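April, getting on for midnight

Feet up, tea going cold, and I finally feel like writing something down. We crossed 1,000 good episodes on the trash task this afternoon! I did a little dance by the coat hooks and then went straight back to it, because the target for Imero is 1,629 and the number on the whiteboard does not care about my dancing.

I was on the controls most of the day. My shoulders know it. Driving two arms at once still feels a bit like rubbing your belly and patting your head, though I've gotten so much better since the winter (back then I couldn't pick up a cup without chasing it to the edge). The left one is my good side now, weirdly, and I'm right-handed. I wonder if that will show up in what the model learns. It'll probably come out left-handed too, poor thing.

The job is clearing litter off the table, one piece at a time, and the soft stuff is what eats the hours. Bottles are easy. You come down over the middle, close, lift, done. But anything crinkly changes shape the second you touch it, and if I go in too fast I end up pushing it along the table like a dog with a sock.

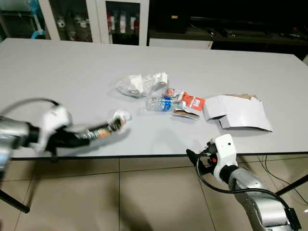 I've started going slower on the wrappers and letting the fingers settle before I lift. The episodes come out longer, 35 seconds on the bad ones, but I threw away far fewer of them today. I also quit trying to save a messy grab halfway through. Well, mostly. The notes from the Clivari people say they want some recoveries in there, so the model sees how to get out of trouble, and I've been tagging those separately so they don't get mixed in with the clean ones.

Flat cardboard is still my enemy. There's no good way to get under it with one hand, so I've been pinning a corner with one arm and pinching with the other – which works maybe half the time and looks ridiculous.

I keep going back and forth on how much to shuffle things between runs. Same five pieces in new spots, or new pieces every time? I did the first 400 with the same handful of junk and I kind of regret it now. Tomorrow I'm bringing in a bag of my own recycling, yogurt lids and all.

Must remember to rename the morning folder before the upload to Nornix. And buy wrist tape.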